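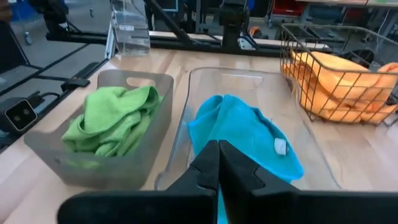 Kostovine Two-Arm Recording Kit, review
Posted July 23, 2018

We've been gathering examples for our cloth-sorting model with this kit since March, and I still look forward to Monday mornings with it! Setup took us 2 days, mostly cable routing, and the arms have held their calibration ever since. On a good shift we save 60 clean runs – our old Makokha rig topped out at 43, and half of those had dropped frames.

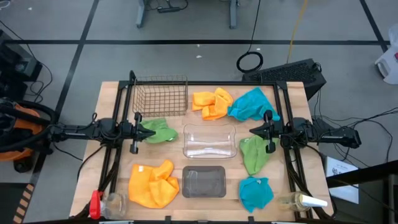 Do you need to tidy the cloths the same way before each run?
Leave them messy and change the layout every time, so the model learns from lots of different starting points.

What I love most is the wrist view. Crumpled microfiber is hard to judge from overhead, and having the fingers and the fabric close up makes labeling so much quicker (our labelers stopped grumbling within a week). Export to Atix works, though long sessions get split into seven-minute chunks and I'd like a way to turn that off. The manual is thin on grip force too.

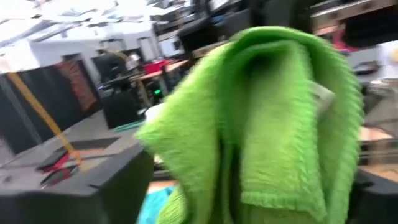 Lime-green towel at the gripper, wrist view

Four and a half stars from me. I'd buy a second one tomorrow.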